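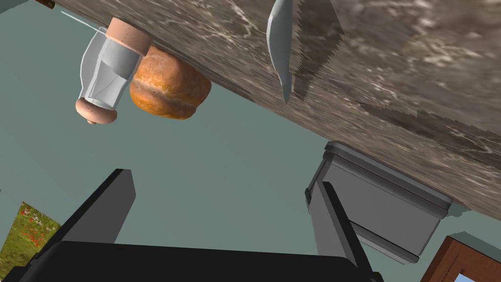
Flundumine Home Help > Kitchens > Worktops and surfaces

Dull patches on marble worktop - is it a stain or have I ruined it?

Posted by Iwona Szulc
667 views

Hello all, long-time reader, first time asking. We moved into our place in March and inherited a marble worktop from the previous owners, which I was thrilled about until I started cooking on it. I've now got several dull marks near the hob, and one ring that is very definitely the shape of the bottom of a vinegar bottle. They don't look darker than the rest, just sort of flat, and I can only really see them when the light's coming in low in the evening.

I've tried washing-up liquid and warm water, then bicarb paste left on overnight under cling film (my mum's suggestion), then a cream cleaner, which I have since read I should never have gone near it with. No difference at all from the first two and I think the cream cleaner may have made a fresh dull patch of its own. Lovely.

I had a man round who quoted me £143 to repolish the lot, but he was very vague about whether it would just happen again. My husband says leave it, it's a kitchen. My sister-in-law says rip it out and have laminate. I don't want to do either if there's something sensible in the middle.

It's a mottled sort of marble with a fair bit of pattern to it, if that matters, and quite a long run along one wall.
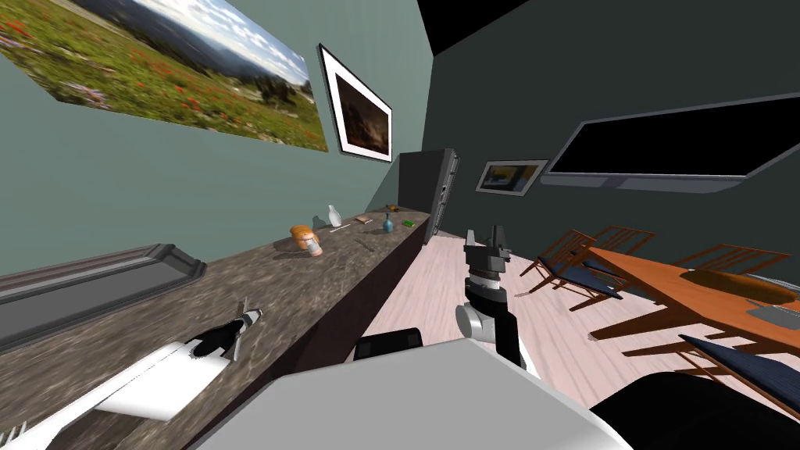
Worktop along the left-hand wall, bread and a can out on it, meadow painting above.

Any help gratefully received. Also, is it worth sealing? We've no idea if the last lot ever did.

gritandpolish

Right, good news first, you haven't ruined it. What you've got is etching, and it's a different thing from staining. Marble is mostly calcium carbonate, and acid eats it. Vinegar, lemon, wine, tomato, most fizzy drinks - they all take a tiny bit off the surface where they sit, and the bit that's left is rougher so it doesn't shine. That's why your bicarb did nothing, a poultice draws muck out of the stone and there isn't any muck in there to draw.

Quick way to check: if the mark is darker than the stone it's usually a stain (oil, most likely). If it's paler or flatter it's an etch. Yours sound like etches to me, and the cream cleaner patch will be fine scratching, which you treat much the same way.

For small marks you can do it yourself with a marble polishing powder. I use the Prernik one, comes in a little tub, but there are others. Damp cloth, a small spoonful, rub in circles for a few minutes with proper pressure, wipe it off, look at it from the side, go again if needed. Start somewhere nobody looks, behind the toaster or wherever. If the powder doesn't shift it you may need a wet pad first. I'd go no coarser than 1000 grit by hand, and keep it wet the whole time.

If the worktop has a honed finish and not a polished one, don't use the powder, you'll end up with shiny patches and be back on here asking about those.

£143 for a long run is not bad money, by the way. I'd ask him what finish he's going to leave it at and whether sealing's included.

Biscuit_Tin_Jean

We had the exact same row in our house!! In our case it was lemons.

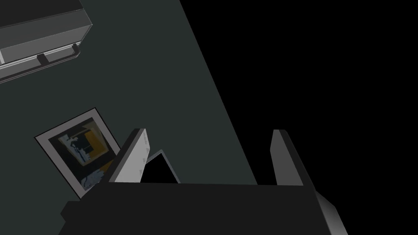
Sealing is worth doing, but please don't expect it to stop the rings, because it won't. A sealer goes down into the stone and slows up oil and wine and tea so you've got time to wipe, but the acid still gets at the top. I use Nullita and put it on every 2 years, takes me an evening including the waiting about. To see if yours needs it, drip some water on and leave it ten minutes, and if the stone's gone darker underneath then it's thirsty. And before you go listening to your sister-in-law, do think about what you'd be swapping it for. A plain dark grey-green top, matt and without any pattern, like the surface in the picture just there, looks very smart, but I had something close to it in the old house and every crumb and floury thumbprint sat there shouting at me. A mottled marble hides an awful lot. You said yourself you only see the marks in the evening!

What I'd do in your shoes is have the man in once, seal it after, then get a big wooden board and do all your chopping and dressing-making on that. Bottles go on a tray or a saucer. I went to Witkowska's (the stone yard, if you're anywhere near them) and they sold me an offcut to stand the oil and vinegar on, and that's etched to bits now and I couldn't care less.

For everyday cleaning just warm water with a tiny drop of washing-up liquid, rinse, and dry it off with a tea towel. The drying is the bit everyone skips, me included.

mark_in_the_shed

toothpaste works on ours

gritandpolish

Please don't use toothpaste, some of them are quite gritty and you can't tell which. Iwona, if you do try the powder, let us know how you get on with the vinegar ring, I'd start with that one.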